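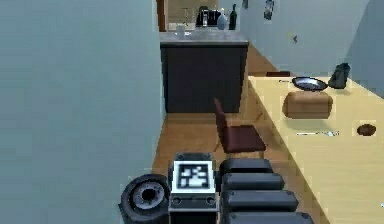 *Passage leading towards the kitchen area, computer render.*

# Keeping an episode guide for a long-running TV drama

These notes cover a plain-text episode guide of the kind used for *Stesdale*, the detective serial. They assume a text editor, a spreadsheet program and access to the episodes. The same layout works for any drama with a recurring cast.

## 1. Set up the folder

Make one folder per series and one file per episode. Name each file with the series number, the episode number and the short title, in that order:

`s02e05-jallton.txt`

Use two digits throughout, or the files will sort wrongly once a series passes nine episodes. Leave out accents and apostrophes. Specials go in a folder called `specials` and are numbered by order of broadcast.

## 2. Fill in the header

Every episode file starts with the same fields:

- Title
- Writer
- Director
- First shown
- Running time
- Main guest cast

Copy the credits from the closing titles as they appear on screen. Press notes are often issued before the final edit and may list actors whose parts were later removed. If a field is unknown, type `unknown` and leave it. A blank field looks the same as one that was forgotten.

## 3. Write the summary

Keep the summary under 40 lines. Write in the present tense and follow the order of broadcast, including flashbacks, which are marked `[F]` at the start of the line.

Give a character's full name on first mention in each file and the surname after that. A character whose name is withheld on screen is entered under a description until the episode that names them. Inspector Pichon is listed as "man at the ferry office" for the whole of his first episode, although the closing titles give his surname.

Theories go in a separate file – see section 5.

## 4. Build the cast sheet

Open a new spreadsheet with these columns:

| Character | Actor | First episode | Last episode | Notes |
|---|---|---|---|---|
| Pichon | Killian Besnard | s01e11 | | Voice only in s02e02 |

Leave "Last episode" empty while the character may still return. Where a part has been recast, add a second row and put the same reference in both Notes cells. Sort by first episode, then by character.

Uncredited appearances are entered only if they can be confirmed from a second source. A likeness is not enough.

## 5. Handle casting news and spoilers

Keep everything about unshown episodes in `pending.txt`. Each entry needs the claim, the source and the month it was read. For example:

`Stiven returns as a regular. Source: agency CV. October.`

An actor's CV is good evidence that a contract existed. It is weaker evidence for the character's name, as working names are sometimes used during filming. Mark such entries `name unconfirmed`.

After broadcast, move confirmed entries to the cast sheet and delete them from `pending.txt`. Wrong entries stay, with `incorrect` added at the end, so that they are not entered again.

## 6. Check the guide

Run these checks at the end of each series:

1. Every episode file has a complete header.
2. Every name in the guest cast field is on the cast sheet.
3. Spellings match the closing titles.
4. No episode file refers to a later episode.

The last check takes longest. Searching for "later", "will" and "turns out" finds most of the problem lines – the rest have to be read for.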